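Fri 10 February
Ultstead bench, auxiliary converter, shunter unit 7

Continued the low-voltage dropout check on the Flisov converter. Battery supply stepped down from nominal in 1 V steps, engine start load simulated with the resistor bank. Undervoltage trip set as delivered. Contactor K2 chatters just before the trip, same as on the previous board. Swapped the coil suppressor, no change. Swapped it back.

Logged 1,172 start cycles since the bench was rewired. Of these 1,042 are usable. The rest have the current channel clipped because the shunt range was wrong, so leave them out of the plots. Raw files are kept in the same folder with "clip" in the name.

Supply lead from the battery cubicle is longer here than on the locomotive. Measured drop at start current is around 300 mV, enough to move the trip point on paper. Correct for it before comparing with the Esorside figures. I don't know if theirs are taken at the converter terminals or at the cubicle. Ask.

Tindall relay cards: two with the old firmware, one unmarked. Do not mix them in one rack until the unmarked one has been read out. Label the slots.

To do: new shunt range, K2 with a separate coil supply, repeat cold start from 18 V.

Logger enclosure for the cab trial in June needs a run indicator. The present one is on the lid and can't be read once the box is strapped under the desk. Put it on the side wall next to the connectors. A small green LED is enough. Paint the side wall matt black to match. Driver must not get it reflected in the windshield, so fit a series resistor for low brightness and check it with the cab lights off. 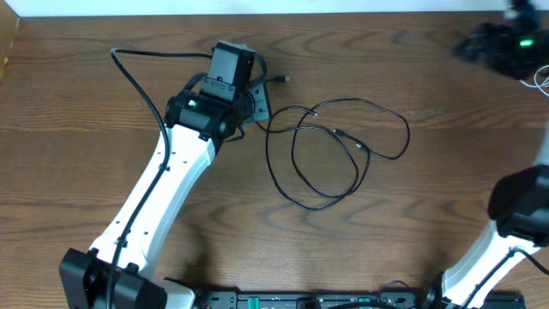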